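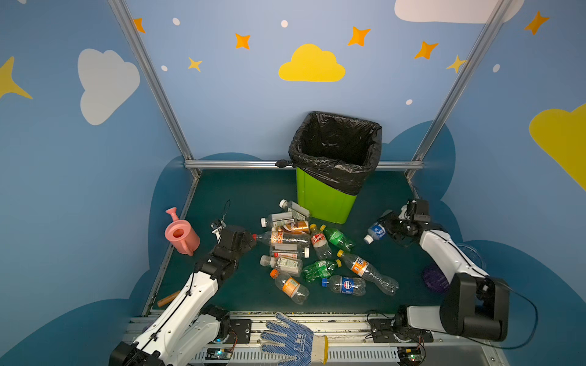
Should you leave the caps on plastic bottles when you recycle them?

Check your local rules first, but where I live the answer is caps on. A loose cap is small enough to drop through the sorting screens, and screwed onto its bottle it goes along for the ride.

That's the question I get most, so I put it at the top. The rest is how I deal with bottles at home, which I finally got under control in August after my sister Pauline Gosling came to stay with two thirsty teenagers and we ended up with a heap of empties by the back door that you had to step over to get out.

What you need: a bin, a bag that's bigger than the bin, and a bit of floor. Really, that's it!

Start with the bag. Open it all the way, push it down until it touches the bottom, and fold a good wide cuff over the rim. If the bag is too wide and keeps sliding in, gather the extra at one side and tie it in a knot so it grips. I skipped the knot for years and fished a lot of sunken bags out from under a lot of sticky bottles (never again).

Next, tip all your empties out on the floor in front of the bin. I know, it looks worse before it looks better, but you can see what you've got. Pull out anything that still has liquid in it and pour it down the sink. Tea and juice need a quick swish with water. Soda I rinse too, mostly on account of the ants we had one summer. Plain water bottles I just empty.

Now squash. Take the cap off, lay the bottle on its side, press the air out from the bottom end toward the neck, and screw the cap back on while it's still flat. The cap is what keeps it from puffing up again. Thin water bottles crumple in one hand; the thick soda ones I stand on, in shoes, holding the counter. If your state pays a deposit, don't squash those at all! The machines at our store want to read the barcode and they spit crushed ones right back at you.

Labels I leave alone. I used to peel every single one and my neighbor Urs Danzer finally asked me why, and I didn't have an answer. Our hauler takes them as they are.

Then fill the bin. Big bottles go in first, lying down, and the small ones get dropped into the gaps. Stop a little below the rim or you'll never get the bag tied. To lift it out, tilt the bin toward you and let some air in down the side of the bag, otherwise it sticks like it's been glued.

Wipe out the bin while it's empty, put the new bag in right away, and tuck a couple of spare bags underneath it for next time.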